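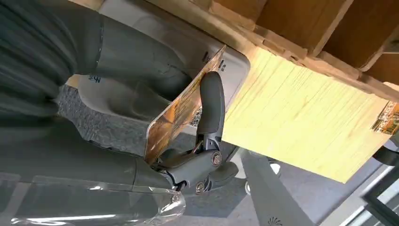 *Gray arm with clear plastic wrap near the wrist.*

**Card catalog conversion, May status**

The Galindo reading room has now keyed 3863 catalog cards into Plondedo. Of these, 1214 carry a shelf mark in the old format and must be matched by hand. Records with two subject headings are split at import, and the second heading goes to the notes field. Leave it there until the authority file is loaded.

Dates written as "circa" are entered as a range of 16 years. Drawer 23 is closed until Friday.
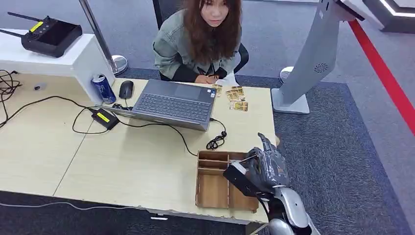 Soledad Barrera writes that the range is too wide for the map series and asks that the printed date be kept as is. Maps will be exempt from the rule starting with the next batch.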